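3 min read

23/12/2019

Prullent, chapter two, the ferry problem. Office mostly gone for the holidays, so the kettle is mine and so are the bugs.

Overnight batch finished. The autoplayer got through 2,442 runs of the Zirkthorpe chapter and 1,226 of them never reached the ferry. I had been telling people it was a rare bug. I'll be telling them something else now.

What the stuck runs have in common: the player talks to Captain Guerra before finding the lantern. He says his piece about the tide, the journal updates, and then he stands on the dock repeating "Mind the rope" until the heat death of the universe. Give him the lantern and he thanks you for it and keeps it. So the player has no lantern, no ferry, and a captain with very good lighting.

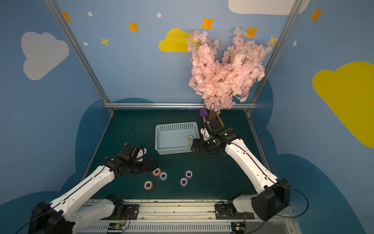
Why does he take the lantern if the quest isn't open?
The gift check only looks at whether he likes you, and by then he does, so the item leaves your bag before the quest check is run.

I wrote that gift check in February. It has a comment on it reading "fine for now."

Tried first: swapping the order of the two checks in Bukel. Captain now refuses the lantern politely. He also refuses the fish, the letter and the apology, so the whole friendship branch is dead. Reverted.

Tried second: a flag, lantern_early, set when you pick the thing up after meeting him. Works from a new game. Does nothing for an old save, where the flag doesn't exist and Bukel reads a missing flag as false. Every tester with a stuck save stays stuck, and Tainá has the most saves and the longest memory. 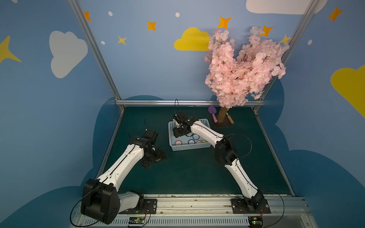 Left gripper open, pointing down.

Tried third: on load, look at the captain's inventory. If he has the lantern and the ferry quest is closed, open it and jump to the boarding scene. Ugly, but it runs on old saves. Loaded Tainá's worst one and was on the boat in 2 clicks. The boarding line still has him asking where on earth one might find a lantern at this hour, while holding it. Needs a new line from Aparecida, who asked me on Friday not to need any new lines.

Side effect: the harbor ending now fires for people who
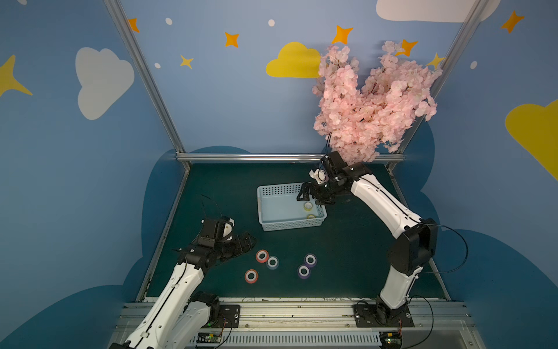
sold the lantern to Guerra's sister, as she shares his inventory table. No idea why. They were one character in the first draft and I suppose they never fully moved out. Split the table, reran the short batch, the sister now has her own coat and her own opinions. Harbor ending behaves.

Still open:
- all 13 endings need a pass with old saves, not only the harbor one
- journal entry says "ferry man" in one place and "captain" everywhere else
- the gull can still be given the lantern

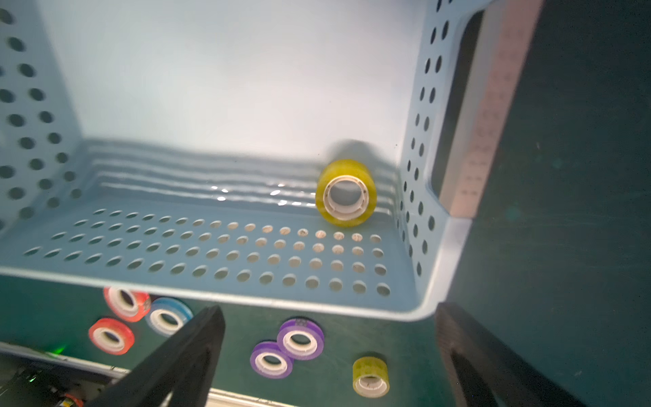

Huguette Picard read this over chat and wrote back that she would leave the gull alone, that players will forgive a lost lantern if a bird has it, and that what she minds is the journal telling her to "return to the dock" while she is standing on the dock.

Fair. Changed it to "wait for the captain," which at least admits what the player is doing. Full batch is queued again with the load fix in. Saimi has the build key if it falls over before I'm back.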